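Search this site
Search
Advanced search

Teleoperated bottle packing: demos look fine, policy always grabs late

We are recording demonstrations by remote control for a two-handed packing task. The operator wears tracking gloves and drives both hands. The job is to pick up plastic bottles lying on their sides on a table and put them into a bag, one at a time. We have 300 episodes so far, all from two operators, recorded in June.

When I replay the episodes they look clean. When we run the trained policy, the right hand goes to the correct bottle but closes late, or closes just past the cap end. It does this on maybe half of the tries. I have retrained twice with different settings and the result is about the same.

Should I keep collecting, or is something wrong with how we record?

Posted by Hider

Check your time stamps before you record anything else. We had the same thing with a different hand. The camera images were stored with the time they arrived at the computer, and the glove commands were stored with the time they were sent. The gap was small, but it was the same in every episode, so the policy learned it.

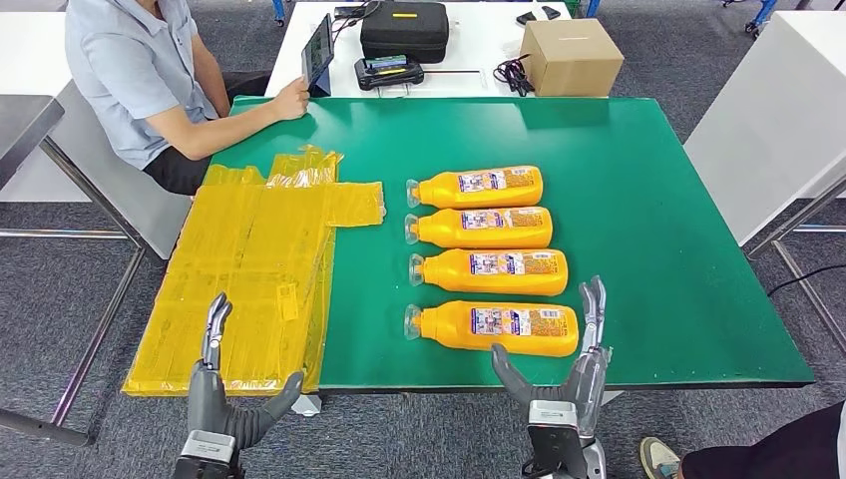 An easy way to test it is to have the operator hold still, then close one hand fast, and do that 15 times in a single recording. Plot the commanded finger position next to the measured finger position, then step through the video and mark the first image where the fingers move. If the video is behind by the same amount each time, you can shift it and retrain on what you already have. If the amount changes from one to the next, shifting won't fix it and you need to look at the network or the camera driver.

Also look at what you are saving as the action. If you save the measured joint positions instead of the commanded ones, the grip will be weak. The commanded position goes a little past the surface of the bottle, and that extra bit is what holds it. The measured one stops at the plastic.

For the "past the cap" problem, I would look at how the operators start. Ours always began with the hands in the same place and the bottles in the same row – after a while they could nearly do it with their eyes shut, and the policy more or less did. Move the row a few inches between episodes and turn some bottles the other way.

Posted by Kilian Bühler

More data. We were at 2,000 before ours worked.

Posted by Danzer

I wouldn't go by the number. We had 1,735 episodes and threw out a good part of them for pauses. Operators stop above the object to check their grip, and the policy learns to stop there too, sometimes for good. Trim the pauses or ask people to practice for a day first and don't keep those recordings. Do the time stamp test first, though – it takes ten minutes.

Posted by Fladel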